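# Locker keys return at Wiker Baths as coin slots are taken out

Swimmers at Wiker Baths will go back to using numbered keys on a ring from June, when the last of the coin-operated lockers are taken out of the changing village.

The pool's operator, Gresa Leisure, confirmed the change in a notice put up at reception and sent to members by email. It affects all 913 lockers in the building, including those in the gym corridor and the small bank beside the studio. Of those, 57 are out of use at the moment with jammed coin slots, broken hinges or locks that were drilled out and never replaced.

The coin lockers were put in when the baths reopened after the roof repairs. They take a one pound coin, which drops back when the door is opened, and they have been a regular cause of complaint ever since. Some people no longer carry coins. Others have had their pound kept by the lock, and reception has been paying it back out of a tin under the desk. The operator's own log shows 2,313 locker faults since reopening, most of them to do with the coin slot and a smaller share to do with the hinges.

Under the new arrangement there is nothing to pay. Each locker will have a plain cam lock and its own key, and the key stays in the door when the locker is free. Swimmers turn it, take it out and wear it or clip it to a bag. Anyone who leaves with a key is asked to bring it back on their next visit or drop it through the letterbox on the Henley Road side, where a metal box is being fixed inside the door.

The locks are being supplied and fitted by Yazzie Locks, which has a unit on the trading estate behind the bus garage. The work is planned over 10 weeks and will be done in sections so that the pool can stay open. The family changing area comes first, followed by the main rows and then the gym corridor. Fitters will work in the evenings after the last public session, and the doors will be tested each morning before the early swim.

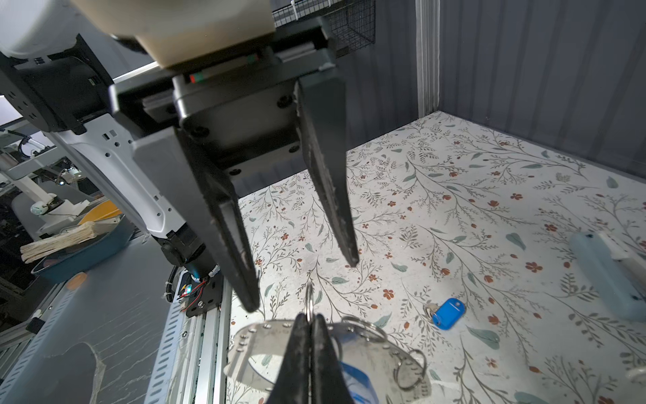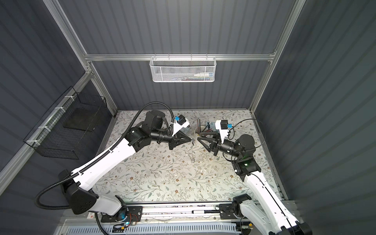
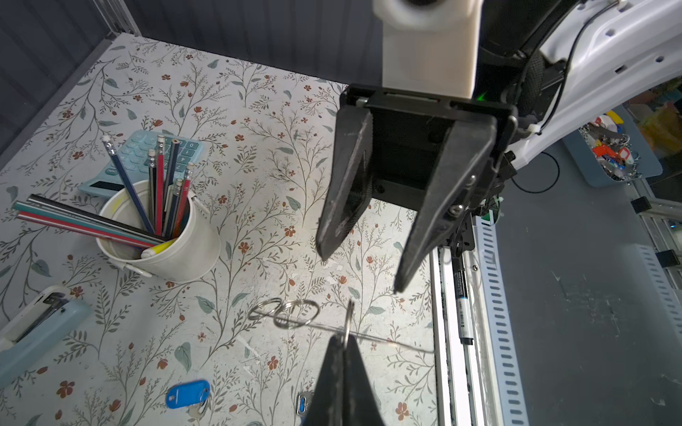

Gresa Leisure looked at several ways of attaching the keys before settling on one. Rubber wristbands with the key moulded in were tried in the family area over the winter, but the bands stretched and a number of them split near the buckle. Safety pins, which older members will remember, were ruled out for use near children. The choice in the end was a silver split ring, like the ones held in the first and last pictures, to which a numbered tag and a fabric strap will be added. A ring of that kind can be opened with a thumbnail and a bit of patience, so a worn strap or a scratched tag can be changed at the desk without sending the key away. Spare rings will be kept at reception.

The tags will be colour coded by area. Blue is for the main changing village, yellow for family changing, and white for the gym corridor and studio. The numbers on the tags match the numbers on the doors, which are being repainted in larger figures at the same time. Members with poor sight had asked for this more than once in the comments book, and several said they had to try their key in three or four doors before finding their own in the days before the coin locks.

There will also be a row of wider lockers at the shallow end, set lower than the rest, for wheelchair users and anyone who cannot reach the upper doors. These will have a longer key with a flat grip. They will not be reserved, but the notice asks other swimmers to leave them free at busy times.

Lost keys will be charged for, although the operator has not yet set the amount. The notice says the charge will cover a replacement lock barrel, a new key and the tag, and that it will be refunded if the original key turns up within the month. Parents will be responsible for keys taken by their children. Schools that bring classes will be given a set of keys on a board at the start of the session and will hand the board back at the end, so that pupils do not have to look after their own.

Lockers will still be cleared every night. Anything left inside at closing time goes to the lost property cupboard and is kept for a month, then passed to the charity shop on Henley Road. Wet towels and costumes are kept for a week. The pool says goggles are left behind more than anything else, and there is a crate of them at reception for anyone missing a pair.

The old coin mechanisms are to be taken away by Yazzie Locks for scrap. Any coins found inside them will go into the fund for the toddler pool steps, which are due to be replaced when the small pool is next drained. Swimmers who lost a pound in a locker and have not yet asked for it back can do so at reception until the end of June. A receipt is not needed but staff will ask for the locker number.

Reaction at the baths has been mixed. Regulars at the early session have mostly welcomed the end of the coin slots. A few entries in the comments book asked why the pool was not moving to locks with a keypad, like those at the newer gym in the shopping centre. The operator's written reply, pinned underneath, says keypads were priced but that the batteries and the damp air put them out of reach - the doors nearest the showers would have needed sealed units, which cost several times as much as a cam lock.

Other comments were about things the work will not cover. The hairdryers by the exit still take coins and will carry on doing so for now. The benches in the main changing village are to be sanded and varnished later in the year, and the floor drains by the family showers are on the list for the same closure.

While the main rows are being done, up to a third of the lockers may be shut at one time. Swimmers are being asked to share where they can, to leave large bags at home or in the car, and to allow a few extra minutes before lessons. Bags may not be left on the poolside. The racks next to the lifeguard chair are for towels and floats only.

Opening hours are not changing. The early swim will still start at 6.30am, and the evening session in the main pool will finish at its usual time. A plan showing which section is closed will be put up by the turnstiles and updated as the fitters move along.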